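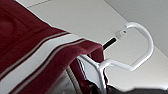
Kirsty Hebden asked on the Plirden page whether you need to be able to code to take part. She had done the first intake with no coding at all, she wrote, and spent most of it sorting clothes and arguing about collars, so new people should not be put off by the word robot.

She is right, and the wording has been changed. The rest of the call stands as first posted.

PARTICIPANTS WANTED – CLOTHES-HANGING ARM, PLIRDEN SHARED WORKSHOP, KOKBRIDGE

We are building a small robot arm that can put a garment on a hanger and take it off again. The build is called Lotar. It is a members' project, done in the evenings and paid for out of our own pockets, with some parts bought through the workshop. The arm is together and moving under hand control. Now we need people to drive it, and people to help with the next version of the gripper.

Places: 13

What you would be doing

Drivers guide the arm through hanging and unhanging a garment, over and over, while the wrist camera records. A session is 32 tries with a break in the middle. Failed tries are kept and labelled, so please don't restart one because it looks bad. After each session you fill in a short sheet: garment, hanger, what slipped, what caught.

Builders work on the gripper fingers. The current pair holds a shirt collar well enough but is poor on zips and thick hems. There is printing, filing, wiring and a fair bit of taking things apart again. If you can use a soldering iron, say so.

You can put your name down for both.

What we ask

– You are 18 or over.
– You can stand or sit at a bench for an hour and a half.
– You can come to at least four sessions between now and December.
– You have done the workshop safety induction, or will do it before your first session. Ladan Jalali runs it at 6 pm on session nights.
– Closed shoes, long hair tied back, no loose sleeves near the arm.

Left-handed drivers are especially welcome. The control handle was set up by a right-hander and we would like to know what is wrong with it.

What you get

Drivers are paid $15 a session towards travel. Builders are not paid, but get free bench time for the length of the project. Everyone gets a copy of the recordings they made, if they want one.

Clothes

We also need garments on loan or to keep. Jackets with linings, hooded tops, anything striped, anything slippery. Wash them first and put your name on the label if you want them back. The target is 275 recorded tries per type of garment and we are well short on jackets.

How to apply

Leave a note in the Lotar tray at the front desk or message Niloufar Amini through the members' page. Tell us which role you want, which evenings suit, and anything you have built or mended – a bike or a toaster is fine. Questions about the gripper go to Diarmuid Tully.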